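The Clear Table Can Wait

Every September the Kalterach catalog lands in my mailbox and tells me a clear surface makes a clear mind. I have lived with a white table for 4 years and I don't believe it. White shows everything. Scuffs, crumbs, a speck of something brown that came in on a sleeve. Wipe it at breakfast and it's back by lunch.

Then there are the things too big for a drawer. Headphones are the worst - a pink pair with cat ears will not lie flat, stack, or hide behind a lamp.

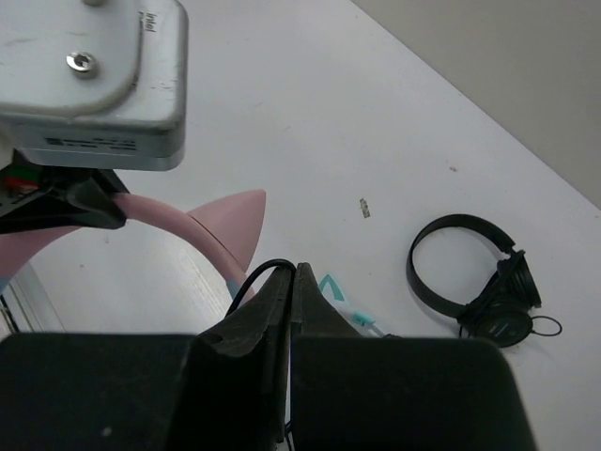

Escobar wrote in after my last column to argue that a hook under the tabletop fixes all of it, and that people who complain about headphones just haven't bought the hook. Maybe. Hokent sells one, and I've had it in my cart twice. But a hook is one more thing to reach for, and I doubt a kid in a hurry reaches.

I'd sooner put up with the ears. Pick up the crumpled scrap when it bothers you, leave the headphones where they get used, and let the catalog go out with the recycling.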